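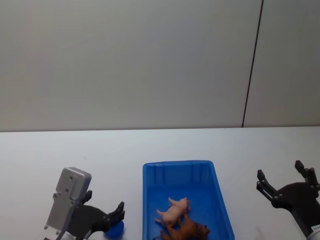
Hermine Sutter would not let a robot near her kitchen for another ten years, and she said so to the people trying to sell her one. Asked at the close of the Grevance household trials whether any machine she had watched was ready to tidy up after a family, she answered that she had seen plenty of arms and very little tidying.

The Isterberg Consumer Workshop is inclined to agree with her. The Workshop today releases the results of its first comparison of household and shop-floor robots, carried out over the fall at its test rooms in Grevance and finished in November. The short version is that buyers should keep their money in their pockets for now.

Two systems were put through the same set of small chores: putting toys away in a plastic tray, folding dish towels, restocking a low shelf and sorting returned goods at a store counter. Both systems use two arms with jointed grippers and work at a table. One was entered by Kostiuk, the other by Postness. Both companies set up their own equipment and were free to choose the lighting, the table height and the order of the chores.

Over the whole trial the machines made 1,053 attempts. The Workshop counted an attempt as finished only if the chore was done without a person stepping in to reset something, turn an item over or nudge it closer. On that standard, fewer than half of the attempts were finished. Toys into a tray was the strongest chore for both entries. Towels were the weakest, and neither machine folded a damp one in a way the judges would have put in a drawer.

"Put a toy on a clean table under good light and these things can look very clever," said Sutter, who chaired the judging. "My grandchildren's toys are under the couch. They are sticky. Some of them are in the dog's bed. I asked when we would be testing that and was told it was on the roadmap."

Speed was a further problem. Clearing a small group of toys took the faster machine around two minutes, and that was with the tray already in place. The judges did the same job by hand in a few seconds. Kostiuk has pointed out that a robot can carry on after the household has gone to bed. The Workshop accepts this, but notes that an operator was in the room for every session and that neither company asked for an unattended run.

Results at the store counter were a little better. Boxed goods of one size were sorted fairly steadily. Soft packaging, loose lids and anything in a clear bag caused repeated stops.

Postness says a software update now in preparation will improve its handling of soft items. The Workshop has heard similar promises about other appliances and will test the update when it is in a product a customer can buy.

The full results, with a table for each chore and written replies from both companies, can be requested from the Isterberg Consumer Workshop press desk, which is open until 4 p.m. Judges are available for interview by arrangement.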